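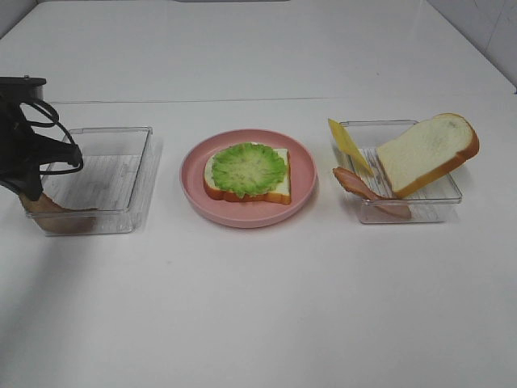

The sandwich school

At Prasholm, a robot arm is learning to make lunch. The hard part is to give it enough good examples.

The first thing you learn in the lab at Prasholm is to keep your sleeves away from the table. The second thing is that you will be making the same sandwich all day, and that you will become strangely proud of it.

I came for one morning and stayed until the evening. Dörte Hellwig, who runs the data group, gave me a chair beside the white table and told me to watch for an hour before I touched anything. On the table were a pink plate and clear trays with the ingredients. One of her operators, Annamalai, was guiding the arm by hand through a pair of handles on a separate stand. When he moved his wrist, the gripper moved too, a very short moment later.

The project is called Clustow, and its aim sounds modest. The group wants a learning system that can put together simple food orders from parts lying in trays, in any sensible position. No programmer writes down where the ham is. The system receives many recorded examples of people doing the task with the arm, together with the camera pictures and the positions of the joints, and from these it must find out by itself how the task goes.

"People think we collect sandwiches," Hellwig told me. "We collect decisions. Where does the person go first? What does she do when the slice turns in the fingers?"

Ham is a good case. A slice hangs down, folds and covers itself, and it seldom looks the same twice. Bread is kinder, but it is large, and an operator who takes it at the wrong corner will drop it across the lettuce. Cheese can stand up against the side of a tray, so that a camera above sees hardly more than its edge. For this reason the group keeps more than one view of every attempt. The fixed camera shows the whole table, and the wrist camera shows what is coming between the fingers.

When I sat down at the handles in the afternoon, it was the wrist view that I found difficult. The picture moves with your own hand, and the plate which was safely in the middle a moment ago slides into a corner. After a while I stopped looking at the plate and looked only at the space between the two fingers. Annamalai said that all beginners come to this point, some of them sooner than me.

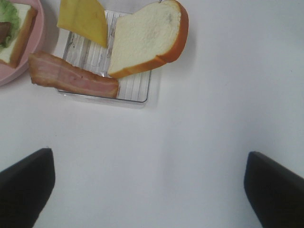

The table from the wrist camera, with cheese, bread and bacon in the tray and the fingers open.

An example is one full attempt, from the first movement until the arm is back in its resting place. On the day of my visit the archive for the sandwich task held 720 of them. This is a small number for such work, and Hellwig does not hide that she would like to have more. But she is also strict about what goes in. After each attempt the operator marks it as clean, as recovered, or as spoiled. Spoiled ones are put aside. Recovered ones, where something slipped and was picked up again, are kept with special care.

I asked her why a mistake should be worth so much. She answered with a story from April, when the group had trained a first version only on clean attempts. It worked nicely as long as nothing went wrong. Then a slice of cheese landed half over the rim of the plate, and the arm went on as if the cheese were in its place, laying the bread on top with great calm. It had never seen a person go back.

Since then the operators have a new rule. They must change the layout of the trays after every attempt, and they work in turns of roughly three hours at most. A tired person begins to make the same movement again and again, and the system learns this habit together with the task. Hellwig can recognise her operators in the recordings. Annamalai, she says, always stops for a breath above the tray before he closes the fingers. For two weeks the trained arm did it as well.

The grippers come from Furnilar, a small supplier of laboratory equipment, and the fingers have been changed two times because the edges left marks on the bread. Much of the daily work is of this kind. Somebody cleans the trays, somebody checks that the clocks of the cameras agree, and somebody looks through the recordings in the evening and writes short notes beside them.

My own attempts were eleven in the end. Hellwig looked at them with me before I left — she was polite — and kept four, all of them marked as recovered.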